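How to Set Up a Snack Table for a Club Sale

By Mark Anthony Tagle
December 25, 2006

A small snack table can pay for a club's room rental. We have run one at the Dresine chess evenings for 2 seasons, and this is the setup I use.

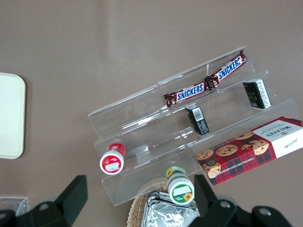
Reading time: 2 minutes

1. Set a budget. I spend no more than 200 on stock for one evening. Our best night at Cetatcombe brought in 623, but plan for much less.

2. Buy things that keep. Wrapped candy bars, crackers and canned drinks can go back in the cupboard until the next sale. Check the dates before you pay.

3. Price in round numbers. Odd prices mean you run out of coins by the first break. Write each price on a card in thick marker.

4. Use the height. Put candy on the top step of a stand and smaller boxes lower down, and keep drinks at table level.

5. Cover the table. A dark cloth hides crumbs and stains. Wash it the same night.

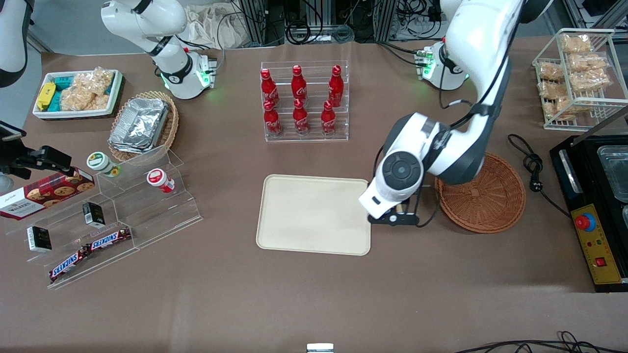 Snacks and drinks on a brown tablecloth, with a beige tray near the center.

6. Keep the float separate. Count it before opening, write the amount on the lid of the cash box, and take it out first when you close.

7. Write down what is left. Wróbel sells by the case, so I reorder only when a full case has gone.

Next: Making a price list with Erkulura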